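# About Sinditz

Sinditz is a small workshop for robot safety and repair. We visit firms and schools that have a robot arm which stopped, dropped something or moved when it should not, and we help them find the reason.

The company was started by Bożena Pawlak and Baldur Bech after a fault at Rullgate, where both were working at the time. An arm was picking mixed objects from a bin. A cable had been fixed too tightly near the wrist, and after 399 picks one wire broke inside its cover, where it could not be seen. The gripper lost its signal, but the arm continued with its programme and pushed the finger into the bin floor. The emergency stop was pressed late, as it was mounted on the far side of the cell. No person was hurt. The report, with all its drawings, is still the first thing we give to a new colleague.

From this fault come our house rules. Cables are checked by hand along the whole length before each long run. Every cell has a stop button on the side where people stand. After any contact with the bin we run 167 slow picks before we permit normal speed again.

Today we are 6 people. Czesław Tokarz is responsible for grippers and wiring, and Nives Vitale writes the fault reports and teaches our one-day course.
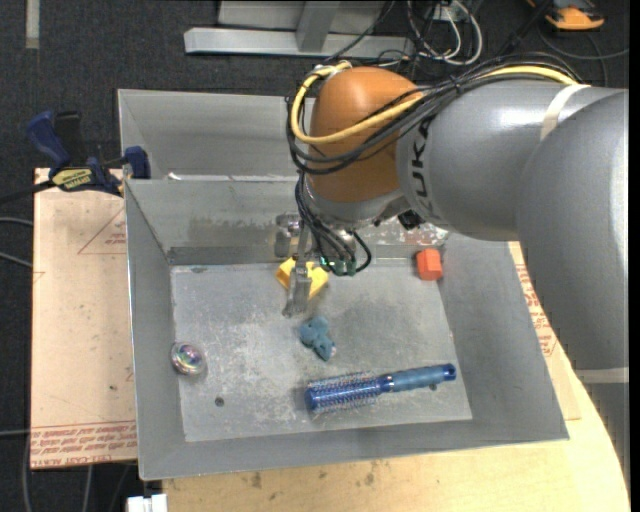

*Bin picking with a KUKA arm. The cables pass over the orange joint cover to the gripper.*

If your robot has had a fault, please do not repair it before you write to us. Leave the cables as they are and keep the log file. Gaétan Chan reads all new messages.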